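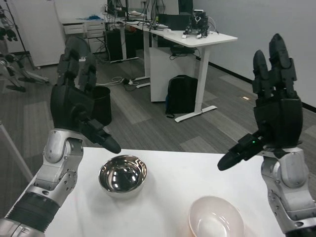

Is a stainless steel bowl worth having if you already own ceramic ones?

For mixing and prep, I think it is. For eating out of or reheating leftovers, I would stay with ceramic. I have been using the small Inskip stainless bowl next to a white ceramic one from Madard for most of April, and they have ended up with separate jobs.

The Inskip holds 1000 ml to the brim, though in practice you want to stop well short of that if you are whisking. Mine weighs nearly 275 grams on the kitchen scale. You can pick it up with one hand and tip batter out with the other, and it doesn't tire your wrist. The ceramic bowl is a good deal heavier for the same volume.

That weight is also the main complaint against the steel. Whisk cream in it on a bare bench and it wanders. A damp tea towel folded underneath fixes this, but a rubber base would have been better at this price. The Madard stays put.

Cleaning is easy. I have had turmeric, beetroot and tomato paste in the steel bowl and none of it left any colour. The polish does show fingerprints and water spots, and after a run through the dishwasher it needs a wipe with a dry cloth if you care how it looks. I mostly don't. There are a few fine scratches on the inside from a hand mixer – you have to tilt it to the light to find them.

The rim is rolled and comfortable to hold. It pours cleanly when the bowl is half full and dribbles a bit when it is fuller than that. There is no spout and there are no markings on the inside, so keep a jug handy.

Temperature is where the two really differ. Steel chills quickly in the freezer, which is good for cream and pastry, but hot soup makes the outside too hot to carry without a towel. The ceramic is slower to heat through and much nicer at the table. It can also go in the microwave, and the steel can't.

The Madard has a chip on the foot from the sink. I have dropped the Inskip twice on the tiles and it has no dents.

I paid 7 dollars more for the steel bowl than for the ceramic. If you bake or make a lot of salads, buy it. If you only want something for cereal, save your money.

Rating: 4 out of 5

Recent reviews
Avton hand mixer, second look
Driltard nesting colanders
Madard dinner set after a year
Inskip measuring jug

Comments

bench_baker
Same trouble with it sliding around. I use a silicone trivet – works better than a tea towel.

Marlowe77
Does the lid from the bigger Inskip set fit this one?

pav_and_cream
Mine has gone through the dishwasher every night and still has its colour. Agree about the missing spout.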